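Threads > Lorraine Gilchrist > Bench automation
Print this thread | E-mail this thread

Lorraine Gilchrist
Jan 24, 2022

1/ OK, the Wihongi two-arm cable sorting kit from Gisuseo. Several of you asked if our repair shop in Lestport should rent one. Short answer: I'm not signing yet. Long answer follows.

2/ The offer is $542 a month on a lease, with setup and "task tuning" included. Minimum term 11 months. The brochure says it will sort "mixed loose cable of any kind." Any kind is a big claim. I have met cable.

3/ My worry is thin stuff. A fat power cord is easy to grab. Loose hookup wire in green, white and purple, all wound into itself, is what fills our scrap bins, and I want to know how a pair of chunky yellow fingers picks one strand and leaves the rest.
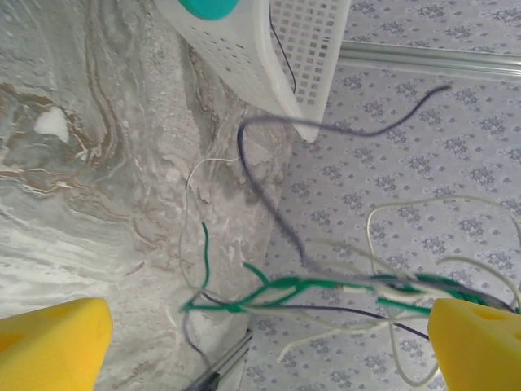

Warrick McPhee: We looked at Wihongi last June for the same job. Ask them what counts as a "pick." On our quote, lifting a whole clump was one successful pick.

4/ Thanks Warrick, I did ask. The sales guy said a clump is "a pick with follow-up." So I asked for the number of single wires ending up in the right bin, out of 300, with no one reaching in to help. He's getting back to me. That was a while ago.

5/ Layout next. You get both arms on one aluminum rail, three baskets at the back and walls on three sides. It's tidy, I'll give them that. But our bins are deep and these baskets are not, and anything bigger is quoted as a "custom cell." I'd also want to know what happens when the grippers want the same spot, seeing how close together they work. 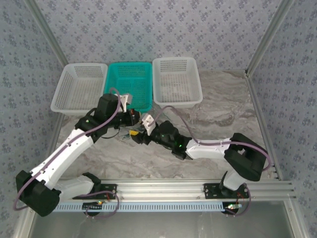
6/ The arms have their own cables running along the outside, in purple. We handle purple wire. I asked whether the software ever mixes up the arm's cable with the stuff it's supposed to pick up. Answer: "it learns." From what, and on whose time? If my techs are doing the teaching, that's a cost and it isn't in the $542.

7/ Now the part I sort of like. The grippers can be had with soft waffle-pattern pads, and for a single cable with a metal connector on the end I can see the sense in that – you want to hold the wire and leave the plug alone. If they sold it as a cable-with-plug machine I'd be less grumpy. 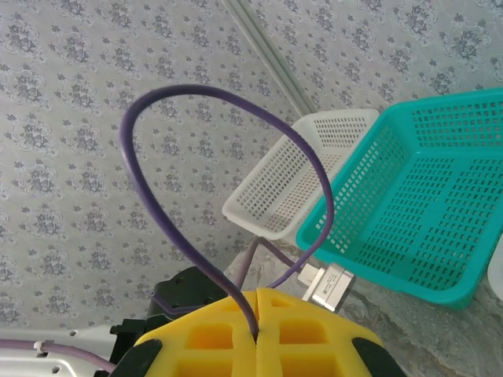 Yellow pads closed on a purple cable, metal connector off to the right.

8/ Spare pads are extra, by the way. The brochure doesn't say how long a set lasts. Pota lists wear parts right on the price sheet, so it can be done.

9/ What I've asked for: 2 weeks on our own scrap, in our own bins, before any lease. Gisuseo offered a video call. I said no thanks.

10/ If you're paying for one of these now, please reply with what you sort and how often someone has to step in. Sales reps, please don't.

Contact | Copyright Lorraine Gilchrist | Back to top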